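Small Space Storage: Report of the Study Corner Project
Spring term, Household and Living Studies, Lornby College

1. Why we chose this topic

Many students in our college live in the Hurport residence. The building was opened in 2013 and the rooms are small, so clothes, books and school things often lie together in the same corner. In January our group asked the residents about this problem with a short paper form. We received 61 answers. The most common complaint was that there is no good place for clothes of another season, and the second was that the study things are always covered by something.

Our question was simple: can one small corner hold both clothes and study things, and still be easy to use every day?

2. What we used

We did not want to buy furniture. The rules of the residence allow only light things, and most students move out after 2 years. We decided to work with wire-mesh storage, because the open sides let a person see what is inside. For clothes we chose transparent storage bags with a valve. For small things we used what students already have, for example a pencil holder.

3. How we worked

First we put everything on the floor and made groups: reading material, writing tools, small electronics, clothes. This step was slower than we planned, because the members of the group did not agree where a calculator belongs. Some wanted it with the electronics, others with the pencils. At the end we kept it beside the pencils – that is where the hand looks for it. 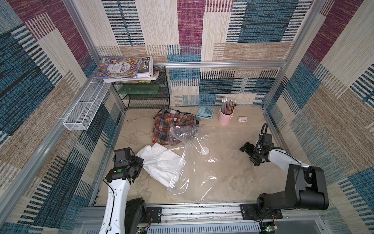 The books and magazines were the easy part. We gave them the top of the shelf, all together in one stack. The clothes needed more discussion. Our rule was to fold a shirt first, with the collar flat, and only then to put it in the bag. A shirt that goes in crumpled takes more space and must be ironed later.

4. Results

We tried the plan for 7 days, starting on a Monday. The shelf worked well for reading material. The bags were good for winter clothes, but not practical for shirts that are worn every week – opening and closing them takes too much patience in the morning.

5. What we would change

We would put labels on the bags and use a smaller size for shirts. We would also like to test the plan in the Langat building, where the rooms have a different shape.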